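Veltavum Pantry Layout Study
Progress report, February
Prepared by Marichka Stetsiuk for Krishnamoorthy Varma, Bilthorpe office

Status

Work package 2 (small-item shelving) is on schedule. Work package 3 (labels and signage) has not started and depends on the shelf heights fixed below.

Shelving

The tiered rack has been adopted for single-serve snacks. It replaces the deep bins used at the Brisora site, where packs at the bottom went out of date before they were reached. The stock list for this category now holds 74 lines, down from 200, after duplicates and discontinued items were removed.

Long, narrow packs remain the difficult case. They are longer than the tray is deep, so they have to lie at an angle or project over the front lip. Stock on the lower levels is also harder to see and to reach than stock on top.

Gray rack and wrapped snack packs.
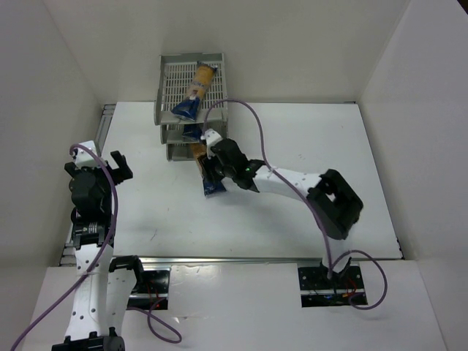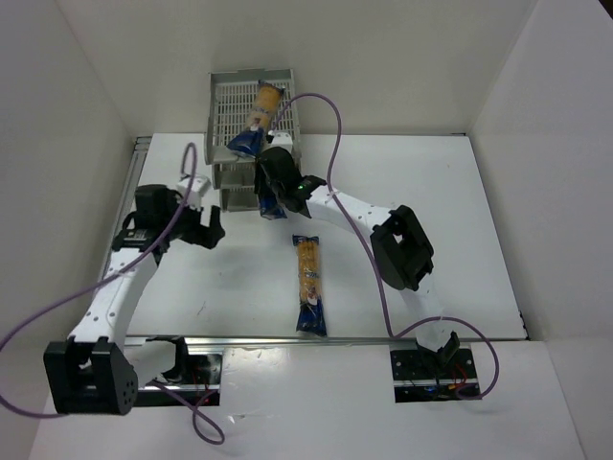
Three layouts are under comparison: packs lengthwise, packs crosswise, and packs at a fixed angle with a divider. The divider drawings are complete. Parts are on order from the Bilthorpe workshop.

Budget

Spending on racks and dividers to date is $672. No change to the approved total is requested.

Open items

Shelf spacing for the middle level is to be confirmed before labels are printed. The cleaning procedure for the slotted trays needs review by the site manager; crumbs collect under the lower level. A revised stock list will be sent with the next report, together with results for the first 5 shelf bays.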